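Week 6: Does practicing an instrument make you better at other things?

Welcome back! Last week we finished with listening, and this week we move to playing, where the claims get bigger and the evidence gets a lot more fun to argue about. Please have the Brinkmann chapter read before section. It's short, and her account of how a control group goes wrong is the clearest I know.

Start with the word "transfer." Near transfer is when training on one task helps with a similar one: a violinist picks up the viola and is already halfway there. Far transfer is the big prize – piano lessons that raise your math grade, say. Near transfer is easy to find. Far transfer keeps shrinking the harder people look for it, and I want you to be able to explain why.

Our main case is the Dendley study. Ueda and Anghel followed 158 children for 2 years, half in weekly keyboard lessons and half in drama class. Notice the drama class! Earlier studies compared lessons with nothing at all, so any extra attention from a friendly adult got credited to the music. Once both groups had a teacher, a room and a concert or play to work toward, the gap in reading scores nearly vanished. The gap in pitch matching stayed huge. 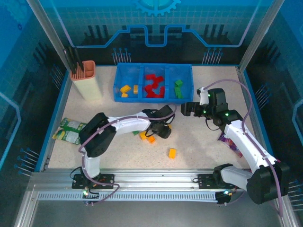
Then there is the selection problem. Strobel's Zasthorpe survey had 2,575 replies, and the kids who played did better in nearly every subject. Wonderful, except that they also came from homes with more books, more money and more quiet evenings. Try drawing the arrows between those things yourself (seriously, get a pencil) before you look at his diagram.

For section:
Read Brinkmann, chapter 4, and skim Strobel's tables.
Find one news story claiming that music lessons boost brainpower, and track down the study behind it.
Write 300 words on what the comparison group was doing. Due 3rd December.

Hauke Böttcher will play the rhythm tests from the Dendley study at the start of section, so come on time and bring headphones if you have them. They're harder than they sound – I got badly lost on the one in seven.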